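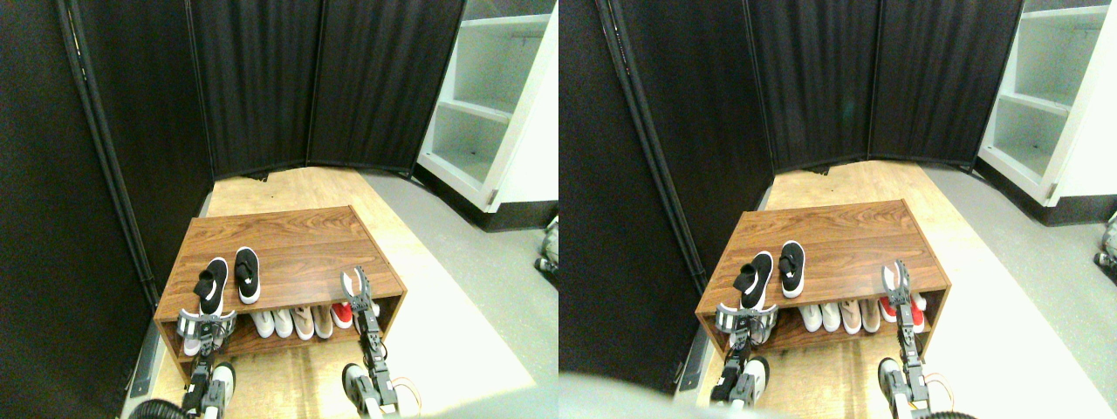
Ten Thousand Steps to Nowhere in Particular

June 28, 2020

My phone buzzed at 9 last night to tell me I was 71 steps short. I was brushing my teeth. I walked up and down the hallway until the thing was satisfied, and then I sat on the edge of the tub and wondered who exactly I had just obeyed.

The 10,000-step goal is everywhere. It is the number that comes loaded on the tracker, the number on the poster at the dentist's office, the number my sister-in-law brings up at dinner. It sounds like something a roomful of doctors argued over for years. The usual history is a good deal thinner than that. A pedometer went on sale in Japan in the 1960s under a name that means "ten-thousand-step meter," and the round figure made for a nice product. The research came later, and a lot of it has been spent checking a number that was already printed on the box.

What does that research say? Walking more is better than walking less, especially for people who hardly walk at all. One well-known study of older women, published last year, found that the benefit leveled off well short of 10,000. I have no quarrel with any of this. My quarrel is with the jump from "moving is good for you" to a buzzing wrist.

I wore two trackers for 3 weeks, a Zedora on the left wrist and a Farkavo on the right. They never agreed. On one rainy day when I left the house only to get the mail, the Zedora gave me credit for a decent walk and the Farkavo suggested I might be asleep. Both liked it when I chopped onions. Neither noticed when I pushed a full shopping cart around the store for most of an hour, hands still on the bar.

I called Meirion Voyle, who coached high school cross-country for years and now leads a walking group for retirees. He bans trackers on his walks. "They'd be looking at their arms," he told me. "We had a woman walk into a mailbox." He doesn't set a distance either. They go out to the reservoir and come back, and if someone wants to stop and talk about a knee, they stop.

I asked if he thought his walkers were getting enough exercise.

"Enough for what?" he said.

The companies have an answer to that, although it changes with the model year. Once it was weight. Then it was the heart. Now it is sleep, mood, focus and something the Farkavo app calls readiness, a score that I was never able to connect to anything I felt when I got out of bed. On my best morning in those weeks — coffee on the porch, no aches, a full night behind me — it told me to take it easy.

Some people do well with a number. My neighbor lost a lot of weight with one and would fight me over this column. Fine. But she also started cooking at home and quit a job she hated, and the bracelet seems to be getting all the credit.

I took off both trackers last week. The Zedora has sent 2 emails asking where I went. I've been walking to the library the long way, past the ball fields, and I have no idea how far it is.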